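Exporting a watch and bracelet pack: smoothing, scale and when to merge (long)

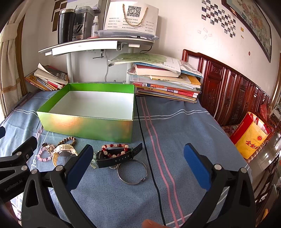

Pink beads, wooden beads, cream watch and the black one with the perforated strap.

Started by tallowmoth, 15 Jan 2019

Hello all, I've been reading this board for ages and finally have something worth asking about. I'm making a little wrist jewellery pack as a mod resource, free for anyone to use, modelled in Blender and meant to go out as OBJ and FBX so that people can pull it into whichever game they mod for. The watches have gone fairly well. The bracelets are driving me up the wall.

My questions, and I'm sorry there's more than one:

When I export the pink bracelet as OBJ and load it back in to check, every bead looks faceted, as though I'd never pressed Shade Smooth in my life. In the original file they're lovely and round.

The scale comes out different depending on which format I use. The OBJ arrives at the right size and the FBX arrives enormous, a hundred times too big I think, and then if I fix it the rotation is off as well.

And the one I can't find a proper answer to anywhere: should each bead be its own object in the release, or should I join the whole bracelet into one mesh? I've got them separate at the moment and I like being able to nudge one if it pokes through the strap of a watch, but the file is getting very slow.

I'm on 2.79 if that matters. Any help gratefully received, and if I've missed a pinned thread please just point me at it and I'll go quietly.

harrowgate_pete wrote:

Welcome! No pinned thread, there used to be one but it went when the board moved in September and it was out of date anyway.

Your faceting is almost certainly the smoothing groups box. In the OBJ export panel, down the left-hand side, there's a tick box for Smooth Groups and another for Write Normals. Tick Write Normals as a minimum. Without it the file carries no normals at all, and whatever opens it next has to make its own mind up, and quite a few programs decide on flat. I lost an entire weekend to this once with a set of door handles, so you have my sympathy.

On the scale, FBX thinks in centimetres. Have a look in the export settings for the drop-down next to the scale number (it says something like "All Local" by default) and try "FBX Units Scale" or "FBX All". Before you do any of that though, select everything in Object Mode, press Ctrl+A and apply rotation and scale. If your beads were made by shrinking a sphere down in Object Mode they'll all be carrying a scale of 0.04 or something equally daft, and every exporter treats that slightly differently.

quillbrook wrote:

Pete's right about the normals and about applying scale. I'd join the beads. One object, one material if you can manage it, and the charms on the same texture sheet. Game engines care far more about how many separate things they're asked to draw than about a few extra triangles, and a bracelet in thirty pieces is thirty things. Keep your separate version in your own working file by all means, but what you send out should be merged.

What's your triangle count, out of interest?

tallowmoth wrote:

Oh dear, it was Write Normals. It was unticked! I must have turned it off when I was trying to get the file size down last month and it has remembered ever since. The beads are round again and I'm so relieved, thank you Pete.

Triangle count for the pink one is rather a lot. I used the default UV sphere for each bead and then put a subdivision modifier on top, and I'm slightly afraid to look.

quillbrook wrote:

Please do look. Then turn the subdivision off, use an icosphere at 2 subdivisions with smooth shading, and look again. I aim for 2000 triangles for anything worn on the wrist, charms included, and I've never had a complaint. On screen these things are about the size of a fingernail.

Merlow wrote:

I'm going to disagree with quillbrook here, with great affection as always, because I think "join everything" is the wrong advice for a resource pack.

If this were going straight into one game as one finished item then yes, merge it and be done. But tallowmoth is making something for other modders to take apart. Half the people who download a resource want to change it. They want the beads in a different colour, or they want three charms off one bracelet to hang on a necklace, or they've got a body with thicker wrists and need the whole ring opened out. If it arrives as a single lump they've got to go into Edit Mode and pick loose parts out one by one, and a lot of them don't know how. I used to get messages every week about my old belt pouches asking how to get the buckle off.

Put both in the download. A folder called "parts" and a folder called "merged". It costs you ten minutes.

quillbrook wrote:

It costs ten minutes the first time. Then you find a mistake in one of the charms and have to fix it in two places, and six months later the two folders don't match and somebody posts a bug report about the one you forgot. I've been that somebody and I've been the one who forgot.

Also, separating by loose parts is P and then one click. I really don't think we need to plan our releases around people who won't look up one shortcut.

Merlow wrote:

Well, they were all of us at one time or another. I certainly was!

But I take the point about the two folders drifting apart. If you keep the parts file as the master and only ever make the merged one from it, by joining a copy at export time, they can't drift. The trouble only starts when you edit the merged one directly, which is so tempting when you're in a hurry.

harrowgate_pete wrote:

There's a middle road as well, which is to merge the geometry but keep vertex groups for the bits. So one object, with a group called beads, a group called charms and so on. Anyone opening the .blend can select a group and do what they like with it.

The catch is that OBJ won't carry vertex groups properly. There's a Polygroups box on the exporter that does something along those lines but I've had very mixed results, and some importers split the mesh up when they meet it. So you'd want to include the .blend too.

tallowmoth wrote:

This is all so helpful, and I didn't mean to start an argument (though it's a very polite one). I've swapped to the icospheres and the file opens in a couple of seconds now where before I could go and put the kettle on.

New trouble, I'm afraid. I applied scale to everything as Pete said, and the cream watch has gone strange. The strap looks inside out, see-through from the front and solid from behind. The black one is perfectly all right, holes and all.

Mitra Mohammadi wrote:

Hello tallowmoth, I think I can help with this one as I do it to myself about twice a year. Did you mirror the cream strap at any stage, by scaling it by minus one? If you did, the object had a negative scale, and Blender was quietly making allowances for it. When you apply the scale it stops making allowances and all the faces end up pointing inwards.

Go into Edit Mode, select all, and press Ctrl+N to recalculate the normals outside. In 2.79 that's the shortcut, it's moved in the 2.8 beta so don't be caught out if you upgrade. If a few faces are still wrong afterwards, it usually means there are doubles along the seam where the two halves meet. Remove Doubles first, then Ctrl+N again.

As for the great bead debate, I'm with Merlow on offering the parts, and with quillbrook on the target for triangles, so I've managed to please no one. My Sudcombe rings went out in pieces and I was glad of it when people began asking for left-handed versions.

tallowmoth wrote:

Mitra, yes! I mirrored it in about the second week and had completely forgotten. I had 209 doubles along that seam, would you believe. All removed, normals recalculated, and the strap is solid from the front again.

For the FBX I went with "FBX All" in the end and it's coming in at the right size with the rotation sitting at zero. So that's everything except the folders, and I think I'll do it Merlow's way, with the parts file as the master and a joined copy made fresh each time. If they drift apart, quillbrook has my full permission to be cross.

quillbrook wrote:

I shall be insufferable about it.

Glad it's working. One last thing before you upload: have a look through your material names. If they're all Material.001, Material.002 and so forth then please rename them, as the .mtl file that goes along with the OBJ uses those names and they'll clash with everybody else's. And check the texture paths inside the .mtl in a text editor. Set Path Mode to Strip when you export or it'll be pointing at a folder on your own computer.

tallowmoth wrote:

They are, every single one, Material.001 to Material.014. Off to rename them now. I'll post the link in the releases section when it's up, probably after the weekend.

Bevan wrote:

Could I ask for the black strap to have its own UV island when you do, and not be squeezed in with the buckle? I'd like to put a canvas texture on it for the Mornport outfits and it's always the straps that come out stretched.

tallowmoth wrote:

Of course, that's easily done while I'm in there. I'll give it the top half of the sheet to itself.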